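Workshop Diary: Repair and Packing Room, Prarstead
April 28, 2020

The morning was given over to the pegboard. The room has been in use since February and the tools had drifted, as they do, into drawers, window sills and coat pockets. A full hour was set aside after the post had been sorted, and the whole of it was needed.

The drawers under the long cabinet were emptied first. They contained a good deal that did not belong to the room at all: two keys with no tag, a tin of boot polish, a bicycle pump and the missing lid of the tea caddy. The keys have been placed in an envelope and left at the front office. The pump has gone to the shed. The remaining contents were divided between the board, the shelf and the waste bin, with the last of these receiving the greatest share.

It has been the practice at Prarstead to hang everything that will hang. The Calloway building follows a different rule and keeps its hand tools in closed boxes, and there was some discussion earlier in the year as to whether the two should be brought into line. The decision was left to each site. Having worked for a time under both arrangements, the writer prefers the board. A tool put back in a box may be under nine others, whereas a bare hook can be seen from the door.

Labels were considered and put aside for the present. The label machine prints only in capitals since its last repair, and the tape for it is costly. Pencil marks will do until the positions have been settled for good.

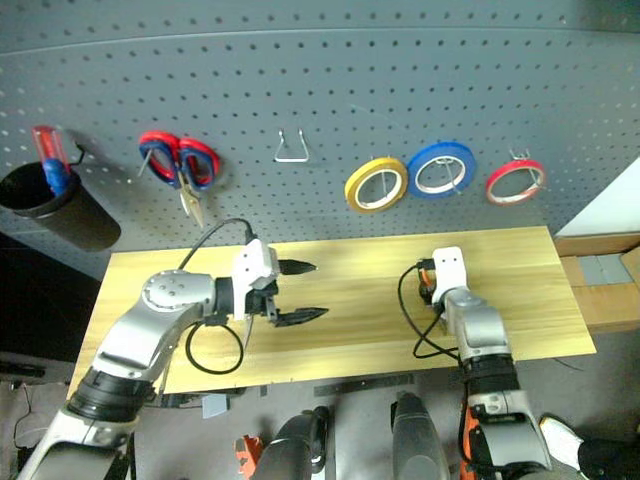
The pegboard behind the table, with the cup, scissors and tape in their places.

The tape rolls gave more thought than expected. They had been kept in a stack on the shelf, where the one wanted was always the lowest. Each now has a hook of its own, in the order yellow, blue, red. Yellow is for parcels that stay on the site, blue for those going to Calloway, and red for anything that must be opened on the day it arrives. The same colours are given in the packing notes issued by the Nuluvmont office, and it is hoped that the use of red will now be more sparing. In February it was applied to a carton of envelopes.

The scissors have been given a hook to the left of the tape. They are the pair with red and blue handles and are to be used for paper, card and tape only. A second, heavier pair for cord and strapping is on order and is to be kept in the drawer.

The screwdriver with the red and blue handle stands in the black cup at the far left. The cup sits at a tilt. An attempt to level it was given up after several minutes, and it has been left as it is. The tool can be taken out with one hand, and the matter does not seem to warrant a new bracket.

The wire hook near the middle of the board has been left free. Two proposals have been received for it, namely the steel rule and the roll of brown string. The rule is too heavy for the hook and the string sheds. A decision can wait.

The stores list was brought up to date before lunch. Parcel labels stand at 1,000, in unopened packets. Padded envelopes stand at 511, of which 119 are of the small size and unlikely to be finished this year. There are four spare rolls of tape, all blue. An order for yellow and red has been sent to Onov, who supplied the last batch and whose delivery was prompt, although the invoice was addressed to the wrong building and spent a fortnight there.

The afternoon was quieter. The table top was wiped down with a damp cloth and a little soap. Polish is not to be used on it, as parcels slide and ink will not dry on the labels. A ring left by a mug was rubbed with a soft cloth and is fainter than it was. Users of the room are reminded that hot drinks belong on the window sill.

Flattened cartons were tied in bundles and taken down to the yard. The better ones have been kept for use again.

Still to be done: the drawer runners, which stick; the bulb over the door; a reply to Calloway concerning their request to borrow the trolley. The trolley may go to them until the end of the week, provided that it comes back with all its wheels.

Room locked at twenty past five. Key returned to the front office.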